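The snack counter: is any of it worth the bother?

Every few months somebody decides that the way to make people happier at work is to rearrange the food. In March it was our turn. The old cupboard on the Waken landing, where you put your hand in and took what you found, has given way to a proper counter, with stands and racks and baskets, laid out along the lines of a leaflet from Stuver, the shopfitting people. The leaflet is called "Seen Is Sold". We aren't selling anything, which ought to have been a clue.

I'll be fair and start with what I like. A stepped clear stand does make sense for small things. In the cupboard the chocolate bars always ended up under the crisps, and you found them by feel. On a step you can see them. Bottles too: two rows, the back one higher, and you can tell at a glance what is there. I have no quarrel with that.

My doubts begin with the baskets. Jullitz, who supplied ours, list 61 sorts of basket in their catalogue, and as far as I can tell the main difference is how much a crumb enjoys living in them. Wicker looks friendly. It is also a nuisance to clean, and a wrapped sandwich stood on its end in one will lean, then slump, then be picked up and put back by three people who wanted a different filling. A tray with a raised rim does the same job and goes under a tap.

Then there is the mixing. The leaflet is keen on "varied tiers", meaning you put unlike things side by side so the eye keeps moving. My eye keeps moving because it is looking for the biscuits. If a shelf is for food, I want food on it, and little boxes of anything else can live elsewhere. The Jasińska café downstairs keeps one kind of thing to a shelf and has never, to my knowledge, needed a leaflet. 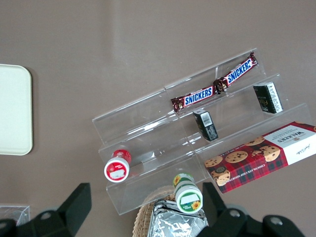
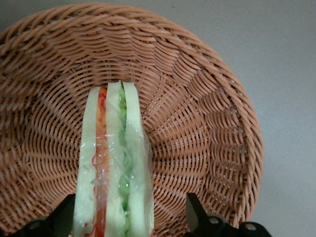
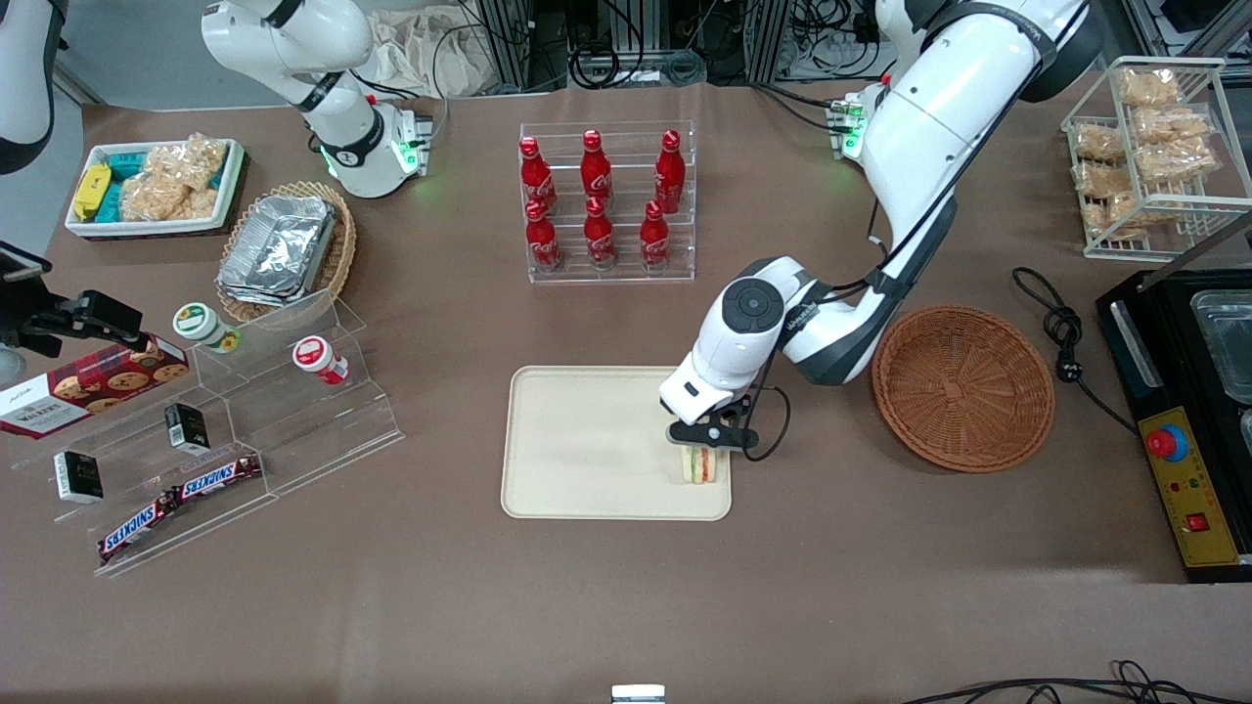
Snickers and shortbread on the steps, a sandwich in the wicker, and the counter with its Coca-Cola and wrapped pastries.

The other claim I can't swallow is the one about waste. We were told that a tidy display would cut what gets thrown out, and a figure of 97 per cent "satisfaction" was read aloud at the spring meeting. Satisfaction with what? The form had one question on it, and the question was whether you liked snacks. I said yes. I expect I am in the 97.

As for cost, the fittings came to some 2,000 all in, before a single sandwich was bought. I would like to see that set against a plain comparison: a month with the baskets, a month with trays, and a note each evening of what goes in the bin. It would take a pencil and a sheet of paper. I have offered both.

Until then, a few requests. Put sandwiches back with the label facing out. Don't stack pastries so high that the bottom ones are flattened. If you finish a row of bottles, bring the next row forward — the spares are in the low cupboard by the window. And if you have strong views on wicker, for or against, drop a note in the tin on the landing before the next issue goes to print.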